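Salma Metwally, la soupe avant tout

À 26 ans, Salma Metwally a signé le bail du Preltow, une cantine de midi qui sert une seule soupe par jour, du pain et un dessert. Elle en prépare 84 portions. Quand la marmite est vide, on ferme.

« Au début j'avais une carte avec des salades et deux plats chauds, raconte-t-elle. Je jetais trop. En janvier j'ai tout enlevé, sauf la soupe. »

Celle que les habitués réclament est une soupe de lentilles corail, la recette de sa grand-mère à peu de chose près. Les lentilles cuisent avec un oignon, une carotte, une tomate et du cumin, puis le tout est mixé. « Le citron se met dans l'assiette, jamais dans la casserole. Et je fais frire des oignons à part, assez foncés. Ma grand-mère ajoutait du beurre à la fin. Moi je mets de l'huile d'olive, et ma mère me le reproche encore. »
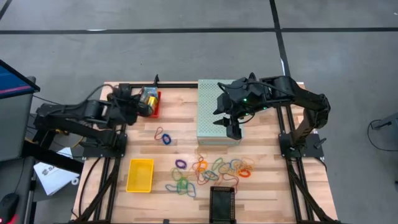
Inna Kravets

Pour quatre personnes, elle compte 400 grammes de lentilles, ce qui donne une soupe épaisse. On peut l'allonger le lendemain avec un peu d'eau chaude. Elle ne fait rien tremper - les lentilles corail n'en ont pas besoin - mais les rince longuement.

Le bouillon, elle s'en passe. « De l'eau, du sel. Si le cumin est frais, ça suffit. J'achète les graines entières et je les grille le matin même. »

Son pain vient de chez Gerasimos Michailidis, boulanger dans la même rue, qui lui met de côté des miches de la veille. Elle les coupe en cubes et les passe 40 minutes à four doux. « Il me disait que c'était dommage de faire sécher son pain. Maintenant il en vend aussi, des croûtons. »

À l'automne, elle compte revenir à la soupe de potiron, qu'elle avait abandonnée faute de trouver des courges à son goût. Une maraîchère lui en a promis de petites, à chair ferme. « Je les rôtirai avec la peau. Le reste, je verrai quand elles seront là. »

Le Preltow ouvre à midi, du mardi au samedi.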